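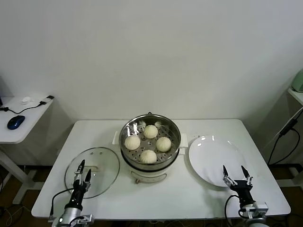
Four buns in the steamer, lid off.

October 2025

Slept badly and got up before the alarm. Rain against the window most of the night, and the gutter over the back door is dripping again. I put a bucket under it and left it at that.

Walked down to the Maldonado road before breakfast to see if the bus stop had been moved like the notice said. It has. The new one is past the pharmacy, so that adds a good stretch to the walk in the mornings. The old shelter is still standing but the timetable is gone from it. An older man was waiting there anyway and I told him. He said he would give it a few more minutes.

Spent the rest of the morning on the move. The apartment in Pedano is mine from January if I send the deposit by the end of this month. It is 600, plus the first month's rent, and the van on top of that. I have 2,000 put aside and I don't want to go under half of it. Wrote it all out on the back of an envelope and it works if I sell the bookcase and don't buy a bed right away. I can sleep on the sofa cushions for a few weeks. I did that the last time.

Packed 3 boxes, all books. Found the Bilimness workbook from the evening course, filled in up to chapter 9 and then nothing. I remember why I quit. It was the winter I was working late shifts and the class started at six. I thought about throwing it out and put it in the box instead. 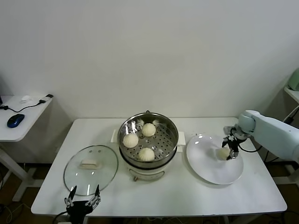

Called the Plaston office after lunch about ending the lease. On hold for a long time. The woman who picked up was polite but could not find my letter, so I have to send it again and this time get a receipt. She said the walls need to be white when I hand over the keys. The bedroom is still green. One can of paint won't cover it, so that goes on the envelope too.

Went out again around four to ask for boxes at the grocery store. They only had the flat kind that fruit comes in, which are no use for anything heavy, but I took a couple for the lamps and the small things in the bathroom cabinet.

Knee is sore from the stairs. Soup for supper and the end of the bread. The rain stopped while I was washing up. I emptied the bucket and put it back in case.

Tomorrow: letter to Plaston, measure the bookcase, ask at the hardware store what they charge for white.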